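Notebook, Sorkard bench – February, afternoon

Chore for this week: plugs and the power strip. Nelu Zamfir asked me again when the arms can tidy the cables under a desk, because this is the job he hates most at home. I told him that first they must put a plug in and take it out without pushing the whole strip away. We are in simulation only for now, the real strip waits.

Scene is built by Traian Mocanu, version 12 in the Cirno folder. He changed the start positions of the adapters after my complaint that they were always too easy to reach. I also asked for the cords to stay, even if they make the solver slow. In a real house there is always a cord in the way.

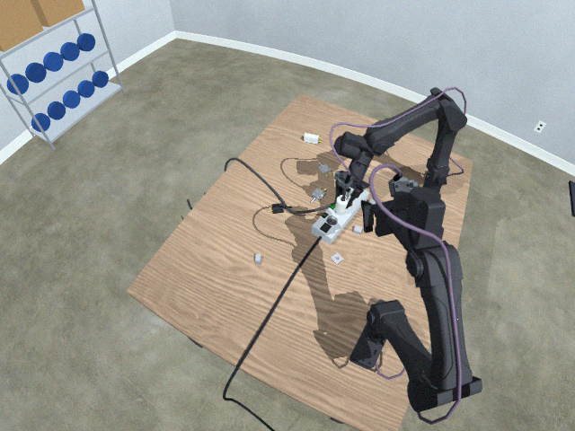 Sim, scene version 12. Far gripper at the white plug, near gripper open beside the strip.

Runs so far: 300 tries, 58 good. I count a try as good only when the plug is out and the strip did not turn. If I accept also the ones where the strip turned, we have 66, but I don't want to write this number in the report. A person who does this at home holds the strip with the other hand and does not think about it. For us the holding is the hard part. The near arm comes too late, or it closes on the edge and slips.

Things I noticed:
– Pull straight up is better than pull with a small rotation. I expected the opposite.
– When the power cord is almost straight, the strip resists from one side and turns around the other end. Must check if the cord stiffness is too high.
– Loose adapters are a separate problem. The gripper touches them on the way and then the plan is old.

So my answer to Nelu is not yet. One plug with nothing else to do, maybe. A full desk, no.

To do: lower the cord stiffness and repeat the same seeds. Ask Traian for the friction value he used under the strip – I could not find it in his notes. The Grindex finger pads I will try after that, one change at a time.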